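Uso 布地用語対訳コーパス データカード

版 2
最終更新 2021年8月6日
保守 Lirnar 言語資源班

概要

Uso は、家具用布地および室内装飾品の商品説明文から抽出した日本語・英語の対訳用語集と、その用例文からなるテキストコーパスである。見出し語は870件、用例文は3000文を収録する。主な用途は、機械翻訳の用語制約、検索クエリの正規化、商品属性の自動付与の3つを想定している。音声および布地の物性値は含まない。

収録範囲

対象は張り地、クッション地、カーテン地、ラグの4分野である。衣料用の用語は、張り地と共通するもの(起毛、ブークレ、シェニールなど)に限って収録した。縫製機械の部品名、染料の化学名、各国の難燃規格の名称は対象外とする。

色名は布地の説明文に現れた形のまま収録している。「グレージュ」「ラベンダーグレー」のような複合色名は分割せず1語として扱う。色の測定値は付与していない。

ファイル構成

terms.tsv 見出し語、読み、英訳、分野、品詞
examples.tsv 用例文、見出し語ID、文書種別
variants.tsv 表記ゆれと正規形の対応
heldout.tsv 評価用に分離した用例文200文
CHANGES 版ごとの変更点

文字コードはすべてUTF-8(BOMなし)、改行はLF、区切りはタブである。フィールド内にタブと改行は出現しない。引用符によるエスケープは行っていないため、CSVリーダーで読む場合は引用符処理を無効にすること。heldout.tsv の200文は examples.tsv の3000文に含まれない。

terms.tsv の列

id 先頭がTの文字列。欠番あり
ja 日本語見出し
yomi 読み(ひらがな)
en 英訳。複数ある場合は縦棒区切り、先頭が推奨訳
domain upholstery、cushion、curtain、rug のいずれか。複数可
pos noun、adj、verb

作成手順

原文は、Pawlak が自社カタログ用に作成した商品説明文と、Dekell が提供した仕入れ担当者向けの素材解説の2系統である。いずれも再配布の許諾を得ている。形態素解析のあと名詞連続と形容詞を候補として抽出し、人手で選別した。英訳は作業者2名が独立に付与し、不一致は協議で決定した。協議の経過は配布物に含めていない。

用例文は原文から1文単位で切り出した。前後の文脈がないと意味が定まらない文、価格や在庫に関する文、商品番号のみが異なる重複文は除外した。切り出しの際に語句の書き換えはしていないが、全角英数字は半角に統一した。

表記ゆれの扱い

「ブークレ」「ブークレー」「ブクレ」は variants.tsv で「ブークレ」に正規化している。「フリンジ」と「房飾り」は別の見出し語とした。英訳はいずれも fringe を含むが、「房飾り」には tassel も併記している。商品説明では両者の使い分けが売り手ごとに異なり、統合すると用例文の訳が不自然になる箇所が多かった。

「ファー調」「もこもこ」「ふわふわ」などの質感表現は、品詞を adj に統一した。訳語は fluffy、fuzzy、plush の順に検討し、用例ごとに推奨訳が分かれる場合は縦棒で並べている。「起毛」は加工を指す場合と外観を指す場合があり、現在の版では区別していない。

既知の問題

・分野 rug の見出し語は他分野に比べて少ない。
・2系統の原文で敬体と常体が混在している。文体の統一はしていない。
・「アームチェア」と「一人掛けソファ」の境界が原文内で一貫しない。variants.tsv では結びつけていない。
・「枕」と「クッション」の英訳に pillow が重複して現れる。米国式の用法では誤りではないが、逆方向の翻訳では曖昧性が残る。
・yomi 列は自動付与のあと確認したもので、外来語の長音に誤りが残っている可能性がある。

評価上の注意

heldout.tsv は用語の一致率を測る目的で分離したもので、訳文全体の品質評価には適さない。一致判定は推奨訳だけでなく、縦棒で併記したすべての訳を正解とする。活用形と単複の差は無視してよい。variants.tsv を学習に使った場合は、その旨を結果に明記すること。

利用条件

研究および社内利用は無償とする。再配布する場合は本データカードを同梱し、改変の有無を記載すること。terms.tsv の単独での販売は認めない。原文の商品説明を復元する目的での利用も認めない。

今後の予定

次の版は12月の公開を予定している。rug 分野の見出し語の追加と、「起毛」の語義分割を行う。列の順序と既存のidは変更しない。誤りの報告には、対象のidと、該当する列名を添えること。
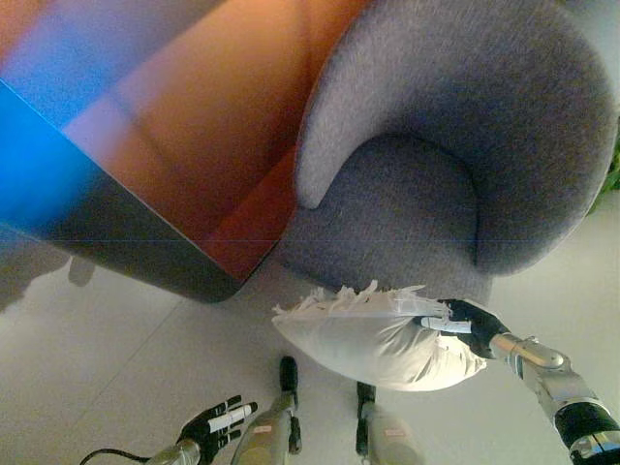

報告を受けた修正は CHANGES に記録し、配布ファイルへの反映は次の版でまとめて行う。緊急の差し替えは、ファイルが正常に読み込めない場合に限る。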